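Learning to cook for one

Since I moved to Skenham in October I cook only for myself, and I am still learning the right quantity. At home my mother made soup for 44 people at weddings, so my hand is used to big pots.

My neighbour Obadia gave me one good advice: keep the spices where you can reach them, and buy small bags. Now I make lentils on Sunday evenings, no, on any evening when I am tired, and I freeze up to 2 portions.

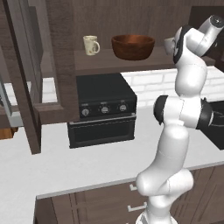
Tyson Dufour
Writer and home cook, Skenham

Next time I will try my aunt's flat bread, if the flour here behaves.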